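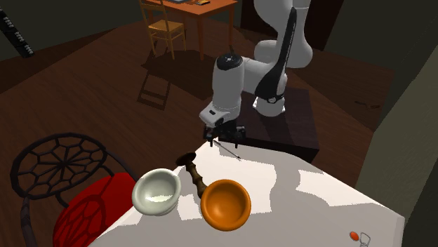 The simulated arm with its parallel gripper over the white-covered table, with the pale bowl and the orange bell-shaped cup.

Jillell tests two grippers in simulation before it buys one

JANUARY - The small engineering firm Jillell has finished the first part of a comparison between two robot grippers, and all of the work so far was done on a computer. The firm wants to choose a gripper for a sorting station that will handle household goods of many shapes. It expects to order the hardware in spring, after a second part with real arms.

The two products in the comparison are a parallel gripper from Engelhardt and a softer model from Preretti, which closes around an object with flexible pads. Both were placed on the same model of a robot arm, in the same virtual rooms, and controlled by the same software. Only the gripper and its closing force were changed between the runs.

Leonie Ostermann leads the test work at Jillell. She said that the team first planned to rent two arms and begin directly with real objects, as it did for its last project. That project lost many days to broken dishes and to repairs of a wrist camera.

"In simulation I can drop the same bowl all afternoon," Ostermann said. "I do not have to sweep the floor, and in the morning everything stands again in its place."

The virtual rooms were built to look like parts of a home, with furniture, rugs and strong sunlight from one side. According to Ostermann, the light was chosen on purpose. Earlier tests in evenly lit rooms gave good results which the team could not repeat later, when shadows and shiny surfaces confused the camera software.

Each gripper made 50 attempts per object. An attempt was counted as good when the object was lifted, held for 3 seconds and put down again without tipping over. The objects included bowls, cups, pens, scissors and several things with long handles. Before each attempt the software moved the object a little and turned it by a random angle.

With bowls and cups, the two products were close to each other. The Engelhardt gripper was a little better when it could take the rim between its fingers. The Preretti gripper was better with smooth, round sides, but it needed more free space next to the object. On a full table it often pushed the neighboring object away before it could close.

Thin objects made the biggest difference. The parallel fingers could pick up a pen from a flat surface in most attempts, while the soft pads slid over it. A sheet of paper or a cloth under the pen made the task harder for both.
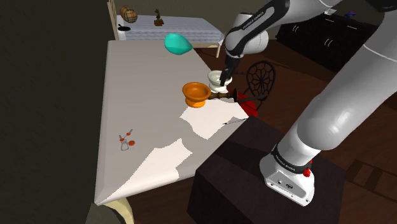

The gripper reaches down at the small white cup. Scissors, paper and a thin gray pen or pencil also lie on the table.

Objects with a heavy end and a long handle were difficult in another way. Both grippers could hold them, but the object often turned in the fingers when the arm went up. The team now wants to teach the controller to look for a point nearer to the heavy end. A first version of this change was tried late in the test, and Ostermann said that the results are too few to publish.

The comparison also included two controllers. The first is the standard one that comes with the arm. The second was written at the research center Prurkalach and corrects the path of the gripper during the last part of the movement, using the picture from the camera. It was slower by 4 seconds per attempt, but it missed the object less often, above all when the object stood close to something else.

Sieglinde Strobel, who worked on the controller at Prurkalach, said that the extra time comes mostly from waiting for new pictures. Her group is trying a smaller picture size, and it hopes to bring a faster version to the second part of the test.

"The arm stops, looks, moves a little and looks again," she said. "For a person who watches, it seems to be unsure. I would like it to look and move at the same time."

Strobel also warned against reading too much from the numbers. Contact between a finger and an object is still one of the weak points of simulation, she said, and soft materials are more difficult than hard ones. It is possible that the Preretti pads hold better in reality than they do on the screen. For this reason the firm has not ruled out either product.

There were also some mistakes in the virtual rooms themselves. In the first week a few objects had the wrong weight, and one bowl was as heavy as a full bucket. The runs with these objects were deleted and made again. Jillell says it checked the weight of every model against a real object from a kitchen shop or, where this was not possible, against the closest thing the team could find.

For the second part, the firm has chosen 26 objects from the virtual collection and will buy or build a real copy of each. They will be tested with both grippers on a table of the same height as in the simulation. The camera will be placed at the same angle, and the team will use a lamp to copy the light from the side. If the real results agree with the simulated ones, the firm plans to make its next comparisons mainly on the computer - also for larger arms, which it has not tested before.

Price will play a role too. The soft pads wear out and have to be changed, and Jillell does not know yet how often this would be necessary at a station that runs all day. Ostermann said she has asked both suppliers for spare parts, so that the pads and the finger tips can be used until they fail.

The results of the first part, with the settings of both controllers, can be requested from the test team at Jillell. The room models will be shared with Prurkalach, where students will use them in a course on robot control. Work with the real arms is planned to start as soon as the mounting plates for the two grippers are delivered.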